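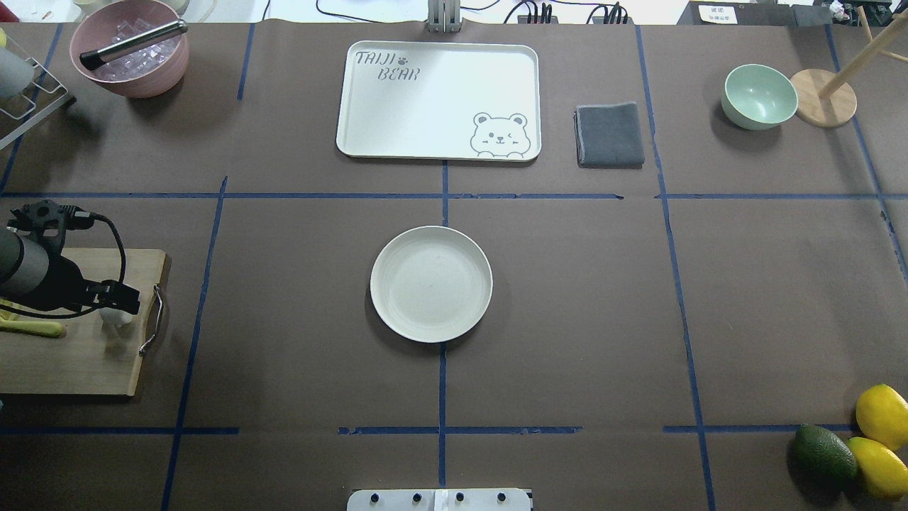
로봇백과 > 조작 학습 > 작업면 구획법

2026년 3월 6일 | 글: 로봇백과 편집부

작업면 구획법(作業面區劃法)은 탁자 위의 물건을 다루는 로봇을 가르칠 때, 작업면을 테이프로 여러 칸으로 나누고 물건의 출발 위치를 칸 단위로 정해 두는 실험 방법이다. 연구자들 사이에서는 그냥 '칸 나누기'라고 부르는 일이 더 많고, 처음 이 이름을 문서에 적은 곳은 스테멕(Stemeck) 연구실로 알려져 있다.

배경

집안일을 흉내 낸 과제, 이를테면 그릇을 옮기거나 도마 위의 작은 물건을 집는 과제에서는 물건이 조금만 다른 자리에 놓여도 결과가 크게 달라진다. 그런데 사람이 손으로 물건을 늘어놓다 보면 자기도 모르게 늘 비슷한 자리에 두게 마련이어서, 시연을 아무리 많이 모아도 정작 배치는 몇 가지로 몰리곤 한다. 리다드(Ridard) 과제를 꾸리던 연구진이 이 문제를 꽤 오래 붙들고 있다가 택한 방법이 탁자에 테이프를 붙이는 것이었다. 참 소박한 방법이지만 지금도 널리 쓰인다.

방법

먼저 팔이 닿는 범위를 확인하고 가로줄과 세로줄을 붙여 직사각형에 가까운 칸을 만든다. 그다음 과제에 쓸 물건마다 칸을 배정하는데, 쟁반이나 접시처럼 넓은 물건은 선 위에 걸쳐 두어도 된다. 이때는 물건의 중심이 어느 선에 있는지를 기록지에 함께 적는다. 레몬이나 아보카도처럼 굴러갈 수 있는 것은 보통 가장자리 칸에 모아 둔다. 시연 한 묶음이 끝나면 배정표를 바꾸고 처음부터 다시 늘어놓는다.

테이프는 쓰다 보면 해지고 군데군데 끊어진다. 선이 조금 끊긴 정도라면 그대로 써도 괜찮다는 의견이 많은데, 새로 붙이다가 선이 밀리면 앞서 모은 기록과 어긋나기 때문이다. 한편 테이프 색이 학습에 영향을 준다고 보는 연구자도 있어, 마지막 묶음은 테이프를 떼고 모으는 곳도 있다.

결과

사모라(Zamora) 실험에서는 같은 과제를 두고 자유 배치와 구획 배치로 시연을 각각 325회씩 모아 비교하였다. 학습에 쓰지 않은 배치에서 시험했을 때 구획 배치로 배운 쪽의 성공률은 73%였고, 자유 배치 쪽은 이에 미치지 못하였다. 7월에 나온 후속 보고에서는 시연을 최대 1000회까지 늘려 보았는데, 횟수가 많아질수록 두 방식의 차이가 줄어드는 모습이 나타났다. 그러니 이 방법은 시연을 넉넉히 모으기 어려운 작은 연구실에 특히 고마운 방법이라 하겠다.

한계

칸은 평면의 위치만 정해 주므로 물건의 방향이나 쌓인 높이는 따로 관리해야 한다. 또 칸의 크기를 얼마로 할지에 대해서는 아직 합의된 기준이 없다. 벌턴(Vultton) 도구 모음에는 칸마다 방향을 2가지씩 더 지정하는 기능이 들어 있으나, 준비 시간이 길어진다는 불평도 함께 따라다닌다.

관련 문서
- 시연 학습
- 리다드 과제
- 물체 배치 무작위화
- 원격 조작
- 벌턴 도구 모음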